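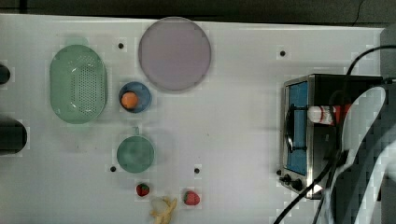
Oval colander, bowl, cup and plate on the white table.

Oval colander with holes mostly in the middle – does it drain properly, and where should it live?

Posted by Leif Wallin, Sep 3, 2023
Category: Kitchen and laundry

I am setting up the bench in a rented unit in Ondham and trying to keep to one piece of each thing. The pale green colander is oval, with a smooth raised rim. The drainage holes are small, round and close together, but most of them are in the centre of the base. My old one was a steel hemisphere with holes right up the sides.

I have two concerns.

First, drainage. When I rinse strawberries the water clears from the centre, and a shallow ring stays behind toward the ends of the oval. The fruit sitting in that ring goes soft by the next day. Pasta is less of a problem but the last few spoonfuls are always watery.

Second, storage. The shelf is 292 mm deep inside the door. The round plates take up most of it, the bowls and cups nest or stack beside them, and the oval fits neither group. At present it sits on the table on the left-hand side, which takes up prep space.

Is the hole layout a fault, and should I drill more holes toward the ends? I have a 2 mm bit. Suggestions on storage are also welcome.

3 replies

Helge Hovland
Member, Skistbridge

The layout is common and I would not call it a fault. A grid grouped in the centre leaves a solid margin under the rim, and that margin carries the load when the colander is lifted full. Water has to reach the holes, so the result depends on how level the base is. If the sink floor falls toward the waste, the colander tilts with it and one end will hold water whatever the hole count.

Try this before drilling:

Put the empty colander in the sink where you normally use it. Pour in a cup of water, quickly. Watch which end it collects at. Turn the colander 90 degrees and repeat. In most sinks one direction drains noticeably better, usually with the long axis running across the fall.

For strawberries, leave the green tops on until after rinsing. Rinse, tilt the colander toward each end in turn, then bring the fruit back to the centre in a single layer. Leave it 14 minutes and tip it onto a dry towel. Don't put it in the fridge in the colander with a plate underneath. The plate holds the drips and you are back where you started.

I would not drill. A 2 mm bit in thin material tends to grab, and the hole comes out with a burr on the underside. Burrs hold starch and are tedious to clean. If the material is brittle it can also crack from the hole toward the rim, and after that the colander is scrap.

On storage, 292 mm is enough for most ovals on their side. Measure across the short axis and add a finger width. Stand it on its long edge against the side wall of the cupboard, with the plates stacked next to it – the plates keep it upright. If the shelf is too low for that, turn it upside down over the bowls. It covers them and keeps the dust out.

Stan

just get a round one, they stack

Roklow
Member since January

Agree with Helge on not drilling. One correction on storage: upside down over the bowls only works if the bowls are shorter than the colander is deep. Mine aren't, so it rocks every time the door shuts. I put a hook inside the pantry door and hang it by the rim. Check that the hook lip is wider than the rim or it slides off.

For pasta, shake end to end instead of side to side. The water sitting at the ends runs back over the holes. Takes a few seconds.

Leif Wallin (original poster)

Turned it 90 degrees in the sink and the ring is mostly gone. No drilling. The short axis fits the shelf with room to spare, so it is standing beside the plates for now. Will look at a hook if it starts to fall over.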